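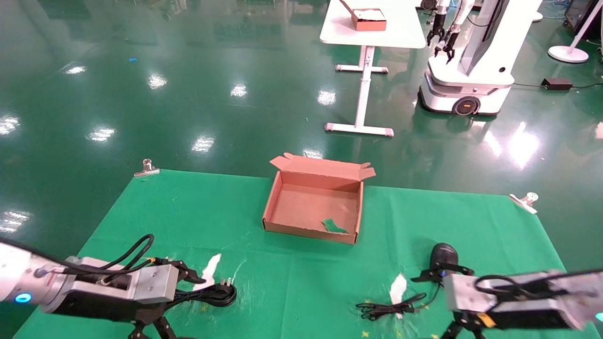 OK so I finally did the big closet-and-garage clear out I've been putting off since May, and I have thoughts. Thread, sorry in advance

First thing: I sold stuff on Zutton this time instead of hauling it all to the thrift store. Took me two evenings to list everything and my thumbs hurt

The lamp went in an hour. The good winter coat, the one I was sure people would fight over? Three likes and a guy asking if I'd trade it for a fish tank

I don't own fish. I did think about it though

Shipping is where they get you. I guessed the weight on the first package and ended up paying more in postage than the sweater sold for. Bought a kitchen scale the next morning

Also please save your boxes!! I'd flattened and recycled every single one the week before, so there I was buying new cardboard from Flatunex like a fool

Cords. I had a whole drawer of cords. I kept seven of them and I could not tell you what four are for, but the second I toss them something in this house will quit working

My sister says to put a piece of tape on each one with the name of the thing it goes to. She's right and I'm annoyed about it

The shelf from Prins did not sell at any price. I went down to free and someone said they'd come get it Saturday, then Sunday, then they stopped answering — so it lives in the hallway now and holds the mail

Money-wise I made enough to cover new tires and a very nice lunch. I'm counting the lunch as a business expense

Next up is the attic. If anybody has used Flistlow for furniture pickup let me know how it went, I have a dresser up there that weighs more than my car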